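Helpline notebook, May: phone queue and the new consent wording
Print this page | E-mail this page 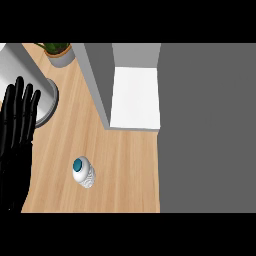

Continuing from the last entry. The regional health law changed how we may speak with callers about contraception and pregnancy care, and the legal reader sent back our script with many red marks. I write down what we tried this morning in the workshop, so the evening group does not have to guess.

Start 9:10. Loaded the old call script in Wudum, which is still our test phone system. The Briten line stays closed for now. Callers there hear the short recorded message and the number of the public clinic, nothing more.

The main problem is the first question. The old script asks for the county before it says what we do with the answer. Under the new rule this can be read as collecting a record. We moved the privacy sentence to the front and made the county optional. The greeting became longer, 90 seconds when I read it at normal speed. Too long. A worried person will not wait for this.

Second version: I cut the history of the organization and the part about donations. Now it is around 80 seconds. Still long, but the legal reader wants the whole paragraph about what we cannot advise on. I asked if it can come after the caller has said the reason of the call. Answer is pending.

Test calls, 7 in total, all made by us from the back office:
- 5 reached the correct menu.
- One was dropped when the caller pressed the star key during the greeting. I repeated it later and could not get the same error.
- One went to the Sorkska voicemail, which should have been removed from the routing in the winter. I removed it now. Please check that it does not come back after the nightly update.

Spanish version: the translation says "must" in two places where the English says "may." In a legal text this is a serious difference. I corrected the file but did not record the audio again, my accent is not suitable for it.

Note about the call log. We agreed to keep only the hour and the general topic. The export still writes the full phone number in a hidden column. I found it only when I opened the file in another program. Until it is repaired, do not send any export by e-mail, also not inside the office.

Yusuf clinic wrote that they can take transferred calls until 4 pm, but only for general appointments. I put this on the wall sheet and in the script, page two.

Open for next time: shorter greeting, star key, hidden column, Spanish audio. Also somebody should order headsets, the left one has noise again.

Stopped 12:40.

E-mail this page | Print this page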